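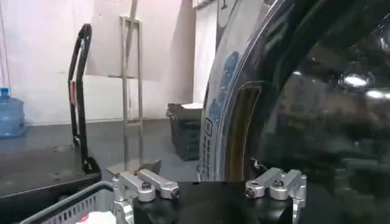
Skip the audio guide and spend the money on a pie, was the advice from one reader after I said I was off to the Stollidville ground in December. I ignored it, and I half wish I hadn't.

The guide is made by Hallent and comes with the self-led stadium tour. You get a handset on a lanyard and a pair of foam headphones, and you key in a number at each stop. There are 8 stops. The website promises "the full matchday story", which is a lot to ask of a recording.

The dressing room stop is decent. You hear the kit man talk about laying out shirts, and the crowd noise fades up nicely as you walk down the tunnel. Stop 3, the press box, is four minutes on the firm that sponsors it, Neltel. I took the headphones off.

Sound is fine indoors. Out in the Vaher Stand the wind beat it easily, and the volume was already at full. The buttons need a proper shove, too, and mine went back to the welcome message twice when I only wanted to pause.

I also doubt the claim of 800 hours of archive commentary behind it. I heard perhaps two minutes, most of it the same cup goal.

The tour itself I'd do again - you get right down to pitch level and the staff leave you alone. The handset I'd hand back at the desk.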